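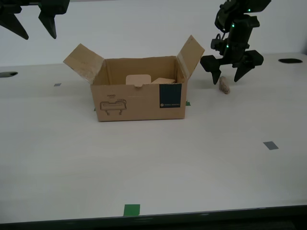 Skosau two-arm packing station, rental version
Reviewed by Eylül Tatlı

I run a small mail-order shop, and packing is the chore I would most gladly give away. So when Skosau began to rent its two-arm station for 429 euros a week, I ordered it for one week in July. The question I had was simple: can a machine do the work of a packing table today, or should I wait?

Setting up took one morning. The arms come already mounted, and the person from the company marked the positions with tape and taught the station our carton. After this I was alone with the manual, which is clear but too short in the chapter about errors.

Putting things into an open carton is the part it does best. Out of 50 tries with light pieces it finished 42 without my help. One piece took 58 seconds on average. My own hand needs two or three, so please do not buy this for speed. It also does not get tired, and I could write invoices in the same room.

Carrying the carton is more difficult. The station takes it by the flaps, one on each side, and the arms must move together. With a light load I was comfortable with this. With a heavy load I stood near the stop button. 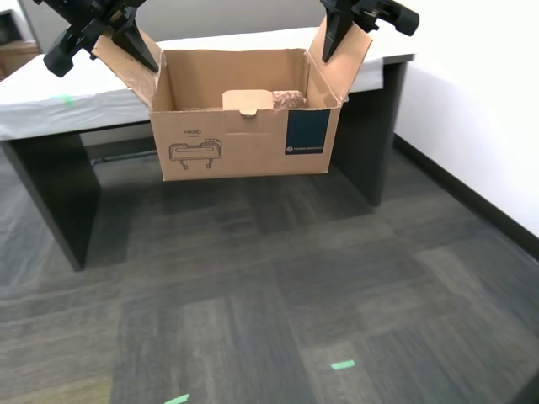
Kadir Sarıgül read my draft and disagreed with me on this point. In his opinion a flap is no handle, and any new packer who lifted a full carton this way would be corrected on the first day. He would judge the station only when it can put its fingers under the bottom.

I think he is right for heavy goods. For paper and small parts I am less strict – my customers never asked how the box came to the door. But the cardboard suffers, and I would not send out a carton that was lifted many times. 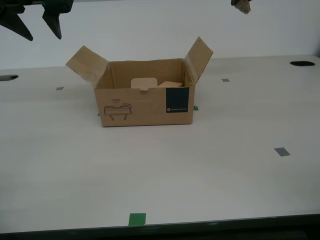 The carton on the table, with its side flaps up.

Closing is the weak side. Folding the flaps worked sometimes, and taping is not offered at all in the rental version. This means a person must come back to each box, and for a small shop this removes a good part of the benefit.

Mixed shapes were my last test. A straight block gives the fingers two flat sides to hold. A stone has no such sides, and when it lay low beside something else, I mostly had to take it out myself.
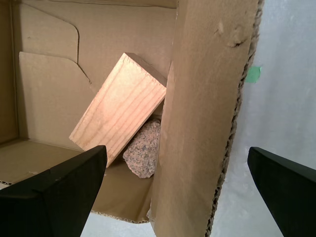
Wood block and granite between the flaps, seen from above.

What I liked: calm movements, easy stop button, low noise.
What I did not like: slow, no taping, thin manual, hard on the flaps.

For a shop that fills the same carton with the same light goods all day, one week of rental is worth trying. For my shop it is too early, and at home I would not even consider it. I sent the station back and will look again when the taping unit is available.

My rating: 2 stars out of five.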